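The Gurkero crossing stall

From the Wato delivery robotics pages, written up by Wenceslao Cortés. Last revised Oct 2, 2024.

The Gurkero crossing stall is the name our little group gave to a fault in the navigation software of Wato, a sidewalk delivery robot developed at Gerkthorpe. In short, the robot would get partway over a marked crosswalk, decide it had lost the sidewalk it was heading for, and stop dead in the road. It never happened on a real street (thank goodness!) but it happened plenty in simulation, and I spent a good chunk of the winter on it, so I get to write the article.

Background

Wato is a six-wheeled cooler with a lid, more or less. It's meant to travel at a walking pace along the sidewalk, keep out of people's way, and cross the road only where there's a marked crossing. Before any of that gets tried outdoors, the software drives a simulated robot through Gurkero, our rendered city district. Gurkero has the sort of stuff a delivery robot has to cope with: benches, hydrants, lamp posts, long dark shop windows, hard shadows from tall buildings, and curbs, always curbs.

The sidewalk legs of the route were never the problem. We'd fussed over those for ages. The planner keeps a strip of pavement it believes is safe, which we call the ribbon, and it stretches the ribbon out ahead as it goes. On a wide, sunny sidewalk the ribbon runs nice and long and the robot trundles along quite happily. Shade from the buildings used to nibble at one side of it, but that was sorted out well before the business I'm describing, and anyone who wants the shadow story can read the separate article on it.
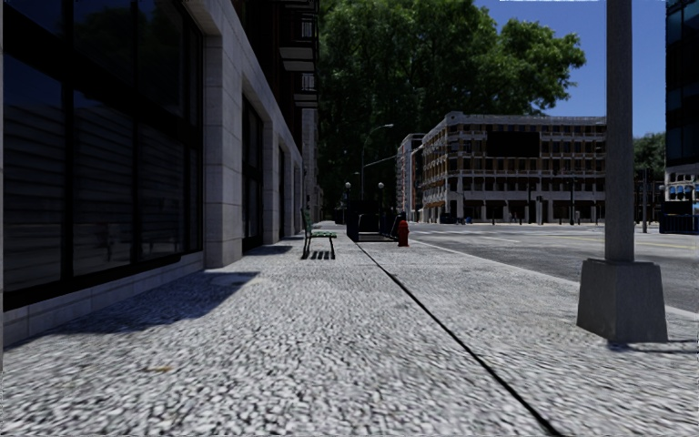
The ribbon has two sources. One is the colour and texture of the ground, picked up by the camera, and the other is the height of the ground, picked up by the depth sensor. On a sidewalk they agree most of the time. At a curb they're supposed to hand over to a third thing, the crossing mode, which looks for painted bars and follows them over to the far side.

What went wrong

Crossing mode had a rule that it must always be able to see where it was going. Fair enough, I wrote the rule myself. The trouble was how it decided it could see. It wanted an unbroken run of painted bars between the robot and the far curb, and it treated any other paint lying across the run as the end of the crossing.

You can probably guess the rest. On a two-way street there's a double yellow line, and where the yellow carries on through the white bars, the planner read the yellow as an edge. From the near curb it was fine, as the far stripes squash together at that distance and the yellow didn't register strongly enough to matter. Then the robot rolled forward, the yellow got clearer and clearer, and at some point the planner announced that the crossing was over. It looked for a curb, found none, and applied the default for being lost, which was to stop and wait for help.

Stopping when lost is a perfectly sensible default on a sidewalk. In the middle of a road it's about the worst thing a small robot can do, and we'd never given it a separate default for roads. I'd call that the real fault, more than the yellow line. Rashidi, who looked after our test runs, disagreed with me on this and still does, and her view is that a robot that can't tell a centre line from a curb has no business having defaults of any kind.

How it was found

Embarrassingly late. Our nightly batch was scored on whether the robot hit anything, and a robot sitting still hits nothing, so every stall went down as a pass. We'd been quite pleased with ourselves, too. It was only in August, when Rashidi got fed up with how long the batch was taking and sorted the runs by duration, that the slow ones floated to the top. Out of 1,396 crossings in that batch, 44 had ended with the robot parked on the asphalt until the clock ran out.

She sent me a recording with no message attached. I watched it over my lunch and didn't finish my lunch. 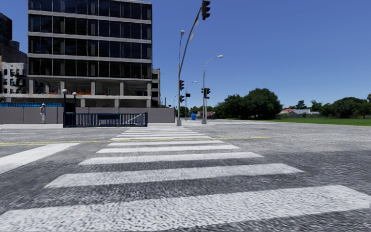 Marked crossing in the Gurkero district, with the double yellow line running through the white bars.

Once we knew what to look for it was easy enough to bring on. Low sun made it worse, and so did coming at the crossing a bit crooked, which put the yellow line on a slant and made it look longer to the planner. Streets with no centre line never produced it at all. We also had a false trail for a week or so, when I was convinced that the traffic signal poles were confusing the depth sensor. They weren't, but I did find a small bug in how we handled pole bases, so that week wasn't a total loss.

The fix

There are 2 changes in the current release. The first is that crossing mode now stores the position of the far curb before the robot leaves the near one, and holds on to it for the whole trip. Paint can adjust the path a little to either side but it can't cancel the crossing any more. The second is a proper road default. If the robot loses confidence with its wheels on the asphalt, it carries on slowly to whichever curb is nearer, provided the way is clear, and does its worrying there. It still stops for anything in its path.

Scoring was changed as well. A run that ends on the road is now a failure, full stop, whether or not anything was touched. We reran 800 crossings with the new scoring and had no stalls, although a few robots did turn back to the near curb when I'd have liked them to press on. Rashidi thinks turning back is fine. I've left that one open in the tracker.

See also: Ribbon planner; Building shadow fault; Pole base bug; Nightly batch scoring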